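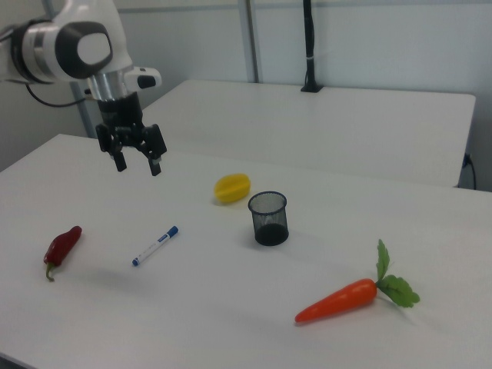 Figure 3. Artificial starfruit on a white tabletop.

3.2 Stimuli and shelf survey

Artificial fruit is sold mostly as home decor, but it also turns up in play kitchens, shop displays and nutrition classes. We wanted to know how well adults can name it when nothing else on the shelf gives the answer away. The starfruit (Figure 3) was chosen as the low-familiarity item. Apples, lemons and bananas served as the high-familiarity group.

Items came from two suppliers, Dustov and Mollel. Both list their fruit by common name only, and neither gives a variety. Where the two catalogs used different names for the same fruit, we kept the one that appeared more often in a pilot survey run by Soomro in November. Either "starfruit" or "carambola" was scored as correct. "Star" alone was not.

The naming task was completed by 68 adults recruited at the Pusulby shopping center. Each person saw one fruit at a time and had up to 900 milliseconds before the screen went blank. Answers were typed, and spelling was ignored as long as the word could be recognized. Two raters scored all answers separately and settled their differences by discussion.

Familiarity ratings were collected after the naming task so that the list of names would not prompt anyone. We also asked whether the person had ever eaten the fruit fresh – canned and dried fruit did not count – and whether they had bought it in the past year. These two questions were analyzed separately, as some people had eaten a fruit many times without ever buying it. Results for the high-familiarity group are given in Section 4.1.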